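OK so a few of you asked what I've been doing all week besides complaining about laundry. The answer is laundry. I'm on towel folding for the Pratham set, and I have opinions now, so here comes a thread.

Quick background. We're gathering examples so a model can learn to fold towels with two arms. Every example is one full go at it, start to finish, with the arms being driven by a person. That person is mostly me, sometimes Ulises Echeverría when my shoulders give up.

Count as of this morning, 23 April 2022: 1,266 keepers. The goal Ada Villa wrote on the whiteboard back in December is 2,528. She won't tell me where the 28 came from and I've stopped asking.

Green one on the table, a gripper at each end of it, and the right side bunched up into a loop. I've come to love the green one. It's ribbed and thick and it does not want to lie flat for anybody!
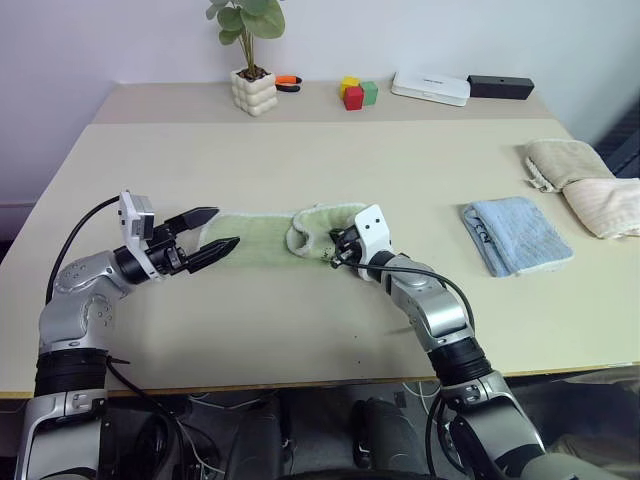
Question I get a lot: why not just record the same perfect fold over and over?

Because then the model only knows what to do when everything goes perfectly. It needs to see crooked starts, bad grabs and how a person gets out of them, or it's lost the first time a corner slips.

So we keep the ugly ones, as long as the towel ends up folded. If I miss a corner and go back for it, that's a keeper. If I miss a corner, swear, and park the arms, that one goes in the bin (there's a folder called bin, very high tech).

Ulises and I disagree about speed, by the way. He drives fast and his folds look great. I drive slow and mine look like I'm defusing something. Ada trained on his half and my half separately, and the model from mine paused a lot. Like, a LOT. It had learned my thinking face.

So new rule for me: decide what I'm doing before I start moving. Sounds easy. Try it with a grip that gives you no feeling in your fingertips and a towel that's folding itself in a direction you didn't pick.

The other rule is to change up the start. Turn the towel, bunch it, shove it a bit left, flip the side that's up. I keep a little list taped next to my chair because when I get tired I put it down the same way every single time and don't notice until I'm scrolling back through the recordings.

Same table and same arms for this one, with the green towel a bit crumpled and the little cartoon on it showing. 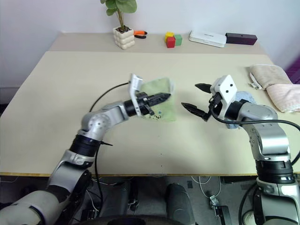 Anyway, labels. Each example gets a short line of text, and we went back and forth forever on how plain to make it. "Fold the green towel" won. Fung, which is our sorting tool, chokes if you get creative. I once typed "fold the green towel nicely please" and it made a whole new category with one example in it.

Folks over at Batent asked if we'd share. Not my call, but I'd like to! Over 2,222 would be a decent size to hand to somebody else, and we're not there yet, so ask me again later.

What I'd do differently: start reviewing on day one. I let the recordings pile up and then spent two whole afternoons tossing stuff I could have caught on the spot. Now I watch the last few back before every coffee.

Next up after towels is shirts. Sleeves. I have seen Ulises try one sleeve and I have heard the words he used.

If you do this kind of work, tell me how long your sessions run before your driving gets sloppy. I'm good until lunch and then it's downhill. Going back in now, the green one is waiting.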